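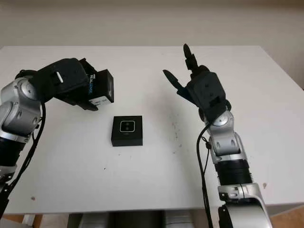

Set the speed limit before you let it touch anything, a reader wrote after my last post, and I laughed because that's basically page one of the Prurero Bench Rules Kit!

I've had the kit (a binder, some floor tape and a stack of checklist cards) for 20 days now, and I kind of love it. It's meant for small two-arm setups, and it assumes you have a regular table and zero patience for legal language.

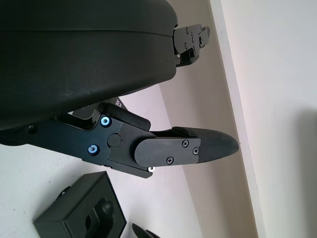 The cards are the best part. One asks you to write down your stop distance, and mine is 300 mm, which felt huge until I got used to it. Another has you check the finger screws before every shift. Boring, sure, but I do it now!

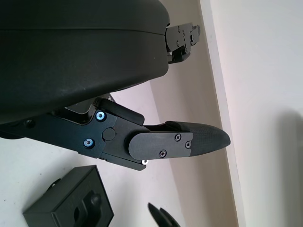
My gripe is the binder. The section on handling small boxes goes on forever, and the grip force table is tiny (I needed my reading glasses, ugh). The Toltonholm guide covers the same stuff in way fewer pages. 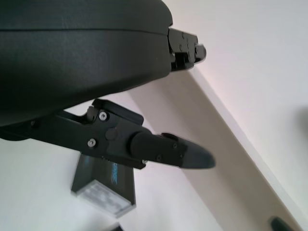

## Would I buy it again?

Yep, at $305 I would. Just skip the extra tape.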